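Home | Galleries | Reviews | Shop Visits | About

Gray Board, Big Claims: A Look at the Gurnaseck Practice Panel

By Vaida Adomaitis
July

I get sent a lot of training boards. Anyone who writes about bench work does. They come with a booklet, and the booklet always says the same thing, that an hour a day on this particular slab of plastic will teach your hands (or your students' hands) everything about seating a connector, threading a cable and lining up a part with the hole it belongs in. I have a shelf of these. Most of them taught me how to dust a shelf.

So when Struan Kerr wrote to say the shop at Girville had put up a Gurnaseck panel and liked it, I asked what he meant by liked. He said people used it. Fine, people use the vending machine too. I went over anyway, spent a long morning there, and came home with plenty of opinions.

A few things to know first. The panel sells for 186 dollars without a stand. The stand is extra, and Girville skipped it, which I'd have done too. The booklet lists 111 exercises, and I'd bet lunch that half of them are the same exercise with a new number. Kerr didn't take the bet.

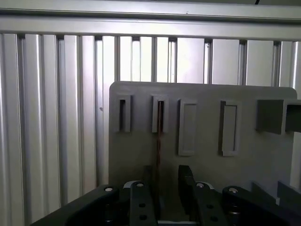
Cable at the narrow slot. The board is gray, the metal behind it is silver, and the thin reddish-brown cable is the easiest thing to find.

I'll give the makers the narrow slots. A tall thin opening is annoying in the right way, and a soft cable is a much meaner teacher than a rigid peg. You can push a peg. A cable goes wherever it feels like going. Wálter Londoño, who trains the new people at Girville, starts everyone there and lets them stew for a while before he says a word. I tried it and I stewed.

What I don't buy is the color. Gray features on a gray board, all matte, so you're reading everything from its shadows. The booklet calls this "visual discipline." I call it one spool of plastic. Londoño thinks it's fair preparation for real housings, which are also dull and also badly lit, and I suppose he has a point, but then let them say that in the booklet and charge less.

The wider frames with the recessed panels got less attention while I was there. I asked two people what they were for and got two answers. Yung-ching Pan treats them as a place to practice touch, finding the step down with a fingertip while looking somewhere else. It's a good drill. It isn't in the booklet, as far as I could tell, and I did read the thing, all the way through the warranty.

Then there's the matter of the wall. Kerr is proud of having the board up against aluminum slats, and it does look tidy. My objection is glare. I'd put something dark behind it and be done. He says you stop noticing after the first week. People say that about squeaky chairs.

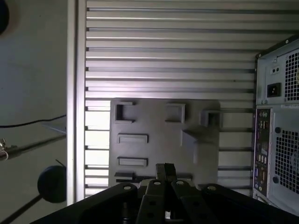

Should a beginner buy a board like this or make one?

Make one first, if you have scrap and a free weekend. Cut a couple of slots and a square hole, feed some old cable through, and see whether you're still using it a month later. If you are, the bought one will save you some fuss and the edges will be cleaner than yours.

I asked Ruoxi Zhong the same thing, and she was kinder to the product than I am. She had a Stultenus board at her last job, and says its sockets wore until everything slid in without any effort, at which point you're practicing nothing. The Gurnaseck, she says, still feels snug after nearly 100 sessions. That's one person and one board. I'd like to hear from her again after a few hundred more.

There is also a classroom set at 1,560 dollars. I haven't seen it and wouldn't order it on the strength of one morning. My verdict on the single panel is a grudging maybe. The slots are good, the booklet is bloated, and the square sockets are the kind of thing every board has. Kerr has promised to send a note when something on his snaps.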